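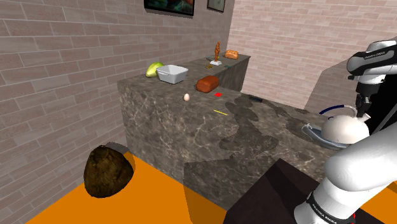
Last updated: August

By Ornella Zanetti

Clearing a kitchen counter is still a poor job for a machine. I ran 270 simulated attempts this month on one task, lifting a teapot and setting it back down, and the arm completed 33.

Most failures came at the grasp. The gripper has two places to go on a pot like this, the handle or the body, and the policy tends to settle between them. Bread was easier. Eggs I have left for later - the contact model is too stiff to tell me much about shells.

A run takes roughly 16 seconds. I do it in 2. Simulation also flatters the arm, so I expect worse numbers on the bench in Purville. Next change is a lower approach speed and a narrower set of start poses.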